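About Ilgate

Ilgate mends robot hands. More exactly, we find out why they dropped the thing, squashed the thing or refused to let go of the thing, and then we write it down in words the owner can read over a cup of tea. We work from two rooms above a tile shop and have never once been asked to appear at a trade fair.

How we started

The firm began with a mistake of our own, called Renine. Renine was a sorting cell we built to pick returned phones off a table and put them in a tray. It did this 2,215 times without a murmur. On the next pick it closed on a phone, decided it was holding nothing, and squeezed harder to make sure. Then it squeezed harder again. The phone gave up before Renine did.

The fault was dull, as they usually are. The padding on one finger had worn thin and was slipping on its backing, so the pressure reading lagged behind what the finger was doing. The software trusted the reading. We had tested the software for months and the padding for an afternoon. There was a stop button, too, and it worked perfectly. It was on the far side of the table, behind the tray.

We lost the contract, quite rightly, and kept the finger. It hangs by the kettle.

What we do now

Most of our work is fault finding on grippers: worn pads, loose mounts, sensors that lie, and settings somebody changed in May and forgot. We also do safety checks before a machine goes live, which mainly means standing where your staff will stand and trying to reach the stop button. If we can't, you'll hear about it at some length.

Our own test routine is called Wova. Each set of pads goes through 988 grips on everyday objects, and we look at the surfaces every 8 grips, by eye, with a lamp. It is as thrilling as it sounds. Any tear in a covering goes in the report, even if the readings are fine - we remember how fine Renine's readings were.

What we don't do

We don't sell robots. We don't promise that yours will never fail. We will tell you how it is likely to fail, and how hard it will be holding on at the time.

Reports go out within 2 weeks, and faults that could hurt someone are phoned through the same day.
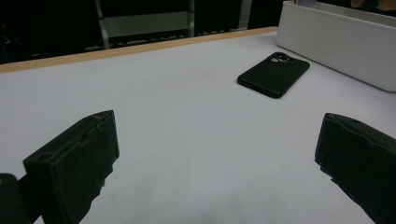

Chow wrote back after our last report to say that the pads had been changed, the stop button had been moved to the near side of the table, and could we please use fewer pages next time.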